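Two-arm project: tool arm keeps missing when the other arm moves

Ketwood Community Help > Clubs and Classes > Robots
June 2024

Wendy Horrocks

I help run the after-hours robotics club at our college, and by "help run" I mean that I once owned a soldering iron and admitted it in front of witnesses. We have six students and a pair of arms on one table. The project is called Follow. The students drive the arms through a job by hand, the recordings go into a training run, and the arms are then supposed to do the job themselves. The job is to pick up a handheld tool, bring it down upright on a small blue part and hold it there while the other arm keeps out of the way. A person does this in four seconds while thinking about lunch.

We recorded 68 demonstrations over a fortnight. Trained on those, the right arm picks up the tool nicely and brings it over to the part, and then lands a few millimetres off. Always to the same side, which I'm told is good news. If the left arm stays parked it gets there perhaps half the time. If the left arm moves at all, even just to open its fingers, the right one seems to lose its nerve and comes down on bare table.

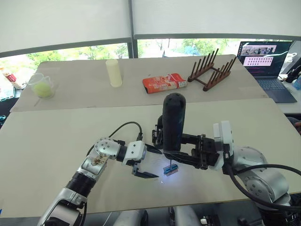

The students have split into two camps. One lot says we need far more recordings and has a target of 600 written on the whiteboard and underlined twice. The other lot says the grip is the trouble, as the tool is never held at quite the same height twice and the arm has no idea how long its new arm is, so to speak. I said it might be the lighting and was looked at kindly.

We also leave odds and ends at the back of the table, tennis ball in the measuring jug, dish rack, that sort of thing, because other groups have their own tasks with them. Should we be clearing those away every time? And is there any point in recording more before we fix whatever this is? We show it to the parents at the end of term and I would like it to do something other than stab the table.

ketwood_dave

Had the same with ours. Get more data. We were rubbish at 68 as well and then at 4000 it was fine. Also check your cables.

Lorna Macapagal

Please don't do 4000 of anything before the end of term. You'll have no students left.

I look after the arms for a second-year class and we go through this every April, when the projects stop being slides. A miss that's always to the same side is very rarely a shortage of recordings. Do these in order, they're all cheap.

First, replay one of your own recordings with no training involved at all. Tool in the gripper, part in the same spot, just play the movements back. If it misses by the same amount, stop blaming the model, something has shifted. With us it was the gripper mount, which had worked loose by one screw and had been loose for three weeks while we discussed neural networks.

Second, sort out the grip. Your second camp is right, I think. If the tool sits higher or lower, or leans a touch, the tip ends up somewhere else and the arm can't feel that. Put a band of bright tape round the body where the fingers should go, and start every recording with the tool standing in a holder so it gets picked up the same way. Ours lives in a block of scrap wood with a hole in it. Once that works you can make it harder again, but get the easy version going first.

Third, the business with the left arm. Have a look at how many of your demonstrations have both arms moving at the same moment. I'd bet very few, as people driving by hand tend to do one arm and then the other. So the model has hardly ever met a moving left arm and you're surprised it's shy. Record 21 with the left arm doing something dull and harmless while the right one comes down. Vary where it is. That did more for us than the previous two hundred.

Leave the things at the back where they are, but shuffle them between recordings. If the jug is always in one place the model may well be steering by the jug. You can find out in a minute: move it and see if the miss moves with it.

You weren't daft about the lighting either. If there's a bright spot landing on the table by the part, or daylight coming in from a window, then what the camera sees at teatime is a different table. Blinds down, same lamps on, or else record at several times of day on purpose. Pick one.

Wendy Horrocks

Replayed a recording as Lorna said. It missed by exactly the same amount, to the same side, with great confidence. The mount on the right wrist turns if you lean on it. I have told both camps and neither is pleased, having each prepared remarks.

We've tightened it and are doing the tape tomorrow, then the 21. Will also check the cables, Dave.

ketwood_dave

told you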